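4 Durchführung im Projektkurs

4.1 Aufgabe und Rahmen

Der Projektkurs lief im Wintersemester mit 6 Teams zu je drei bis vier Studierenden, Treffpunkt war der Laborraum von Edum. Aufgabe für alle gleich: Schalen vom Tisch in eine flache Kunststoffwanne räumen, zweiarmig, ohne Eingriff von aussen. Klingt klein. War es nicht. Die Schalen sind leicht, rutschen, und sobald zwei davon in der Wanne übereinander liegen, ist die Kante der unteren für den Greifer kaum noch erreichbar.

Ausgangspunkt war die Kursfassung aus dem Vorjahr (Malik, einarmig, Würfel statt Schalen). Die Würfel haben wir gestrichen. Grund: fast alle Teams hatten damals nach zwei Terminen eine fertige Lösung und haben danach nur noch an Parametern gedreht. Mit Schalen bleibt die Aufgabe bis zum Schluss offen, weil Griffpunkt, Neigung und Ablage zusammenhängen. Kausar Mughal hat die Aufgabenblätter neu geschrieben, Lavanya Pisharody die Auswerteskripte. Betreuung im Labor: Junaid Awan und Sobia Abbasi im Wechsel.

Vorkenntnisse sehr gemischt. Ein Teil der Teilnehmenden kam aus dem Maschinenbau und hatte Kinematik gehört, ein Teil aus der Informatik und hatte noch nie einen Arm angefasst. Zusammensetzung der Teams deshalb vorgegeben, nicht frei gewählt (gab Beschwerden, siehe 4.5).

4.2 Ablauf eines Termins

Jeder Termin gleich aufgebaut: kurze Besprechung, Aufnahme von Vorführungen per Teleoperation, Training über Nacht auf dem Rechner im Nebenraum, beim nächsten Termin Erprobung. Eine Person steuert, eine protokolliert, der Rest schaut zu und widerspricht. Gesteuert wurden immer beide Arme von derselben Person. Wir hatten im Januar kurz probiert, die Arme auf zwei Personen aufzuteilen, das ging schlecht — die Absprachen dauerten länger als die Bewegung selbst und in den Daten fanden sich dann lange Wartephasen, die das Modell brav mitgelernt hat.

Vorgabe pro Team waren 200 Vorführungen vor dem ersten Trainingslauf. Das Protokoll enthielt je Vorführung: Startanordnung (Kennbuchstabe), steuernde Person, Abbruch ja/nein, Bemerkung. Das Bemerkungsfeld war frei und wurde am Ende die nützlichste Spalte, auch wenn die Handschrift teilweise kaum zu entziffern war. Typische Einträge: "Finger zu tief", "Rand verfehlt, nochmal", "Kabel hängt".

Die Startanordnungen waren anfangs völlig frei. Führte dazu, dass jedes Team die Schalen unbewusst so hinstellte, wie es gut zu greifen war. Ab dem dritten Termin deshalb Karten mit vorgegebenen Anordnungen, gezogen von der protokollierenden Person. Wer zieht, steuert nicht.

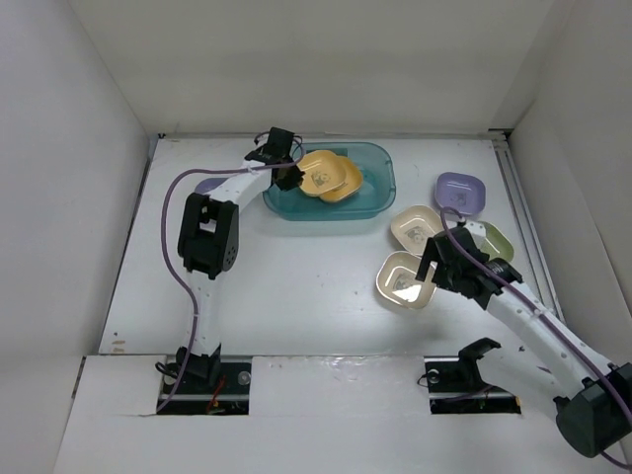 Abbildung 1: Arbeitszelle mit zwei Armen, Wanne und Schalen, wie im Projektkurs verwendet.

Mit den Karten wurden die Vorführungen spürbar langsamer, die Daten aber besser verteilt. Zwei Teams haben daraufhin ihre älteren Aufnahmen verworfen, die anderen haben gemischt. Ein klarer Vorteil für die eine oder andere Variante war nicht nachzuweisen, dafür ist die Zahl der Teams zu gering.

Zur Rolle der beiden Arme gab es keine Vorgabe. Manche Teams liessen den einen Arm vor allem an der Wanne arbeiten und den anderen die verstreuten Schalen übernehmen, andere teilten den Tisch einfach in der Mitte. Die zweite Lösung ist leichter zu erklären und hat mehr Kollisionen erzeugt, denn die Wanne steht hinten und wird von beiden Seiten angefahren. Team 4 hat eine Art Vorfahrtsregel eingeführt: wer näher an der Wanne ist, fährt zuerst. Die Regel stand nur auf einem Zettel, wurde von den Steuernden aber eingehalten und war nachher auch im gelernten Verhalten ansatzweise zu erkennen.

4.3 Datenbestand

Insgesamt liegen 2.894 Vorführungen vor, einschliesslich der abgebrochenen. Abgebrochene wurden nicht gelöscht sondern markiert. Tahira Farooqui hat alle Aufzeichnungen nachträglich durchgesehen und die Markierungen vereinheitlicht, Stand der Auszählung 2024-05-01. Dabei fiel auf, dass "Abbruch" nicht überall dasselbe hiess. Für die einen war eine umgekippte Schale ein Abbruch, für die anderen erst der Stopp durch die Betreuung. Wir verwenden im Folgenden die engere Lesart: Abbruch ist, wenn die Aufnahme vor dem letzten Loslassen endet.

Die Farbe der Schalen wurde in der Aufgabe nicht verlangt, aber von einigen Teams trotzdem ausgenutzt. Sie räumten immer eine Farbe zuerst. Das ist für Menschen bequem und für die Auswertung ein Ärgernis: das Modell hing dann an der Reihenfolge. Fehlte die erste Farbe, blieben die Arme über dem Tisch stehen. Im nächsten Durchgang wird die Reihenfolge mit auf die Karte geschrieben.

4.4 Beobachtete Fehler

Am häufigsten: Greifer schliesst neben dem Rand. Die Finger fassen die Schale an der Kante, bei gekippten Schalen liegt die Kante aber an anderer Stelle als gewohnt. In den Vorführungen korrigieren die Steuernden das nebenbei, ein kleiner Ruck zur Seite, kaum zu sehen. Diese Korrekturen sind in den Daten zwar drin, aber kurz, und gehen beim Ausdünnen der Bildfolge schnell verloren. Zwei Teams haben das Ausdünnen nach Rücksprache ganz abgeschaltet. Training dauerte dann entsprechend länger.

Zweitens, Kabelführung. Die Kabel am Unterarm liefen bei manchen Haltungen in den Arbeitsraum hinein. Kein Problem für den Griff selbst, aber die Teams vermieden diese Haltungen nach kurzer Zeit und damit fehlten sie im Datensatz. Haben wir zu spät bemerkt.

Drittens: Spiegelungen auf der Innenseite der Schalen. Je nach Deckenlicht ein heller Fleck. Ob das die Griffe wirklich beeinflusst hat, ist offen, ein Team war fest davon überzeugt und hat einen eigenen Vergleich mit abgedunkeltem Raum gefahren. Unterschied lag innerhalb der Streuung. Der Vergleich ist trotzdem sauber gemacht und im Anhang B dokumentiert.

Dazu der übliche Rest. Vertauschte Anschlüsse links/rechts nach dem Umbau, ein voller Datenträger mitten in der Aufnahme, falsche Zeitstempel nach einem Neustart. Kostete zusammen über 4 Stunden Laborzeit, ungleich verteilt.

4.5 Rückmeldungen der Teilnehmenden

Nach dem letzten Termin kurze schriftliche Befragung, offene Fragen, anonym. Ausgewertet von Mughal und Abbasi getrennt, danach abgeglichen. Wiederkehrend der Wunsch nach mehr Zeit am Gerät und weniger Zeit im Protokoll. Gleichzeitig wurde das Protokoll in fast allen Abschlussberichten zitiert, oft seitenweise. Diesen Widerspruch haben wir im Abschlussgespräch angesprochen, ohne Ergebnis.

Die vorgegebene Teamzusammensetzung wurde überwiegend kritisch gesehen. Eine Person schrieb: "Ich habe drei Termine lang Mechanik erklärt und dafür nichts selber trainiert." Eine andere aus der Informatik fand genau das gut, nur eben von der anderen Seite her. Für den nächsten Jahrgang ist eine Einführung vorab geplant, zwei Termine, nur Handhabung der Arme, ohne Lernverfahren.

Positiv genannt wurde mehrfach, dass alle dieselbe Zelle benutzten. Fehler der anderen Teams waren dadurch sofort verwertbar. Der Belegungsplan war eng und wurde zweimal umgeworfen, die Teams haben das unter sich geregelt.

4.6 Einschränkungen

Eine Zelle, ein Satz Schalen, eine Wanne. Aussagen über andere Gegenstände lassen sich daraus nicht ableiten. Die Betreuung war zudem nicht blind gegenüber dem Stand der Teams, Awan hat bei zwei Teams stärker geholfen als geplant und das auch so vermerkt. Ein Vergleich mit dem Parallelkurs in Duvmont war vorgesehen, scheiterte aber an abweichenden Greifern und an einem anderen Aufzeichnungsformat. Die Umrechnung über das Rirnlow-Skript funktioniert für die Gelenkwinkel, für die Greiferöffnung bisher nicht. Wir führen den Vergleich daher in dieser Arbeit nicht und beschränken uns in Abschnitt 5 auf die eigenen Läufe.

Kontakt: Arbeitsgruppe Projektkurs, Edum | © 2024 Die Autorinnen und Autoren | Nach oben
6 mal geteilt | 4 Kommentare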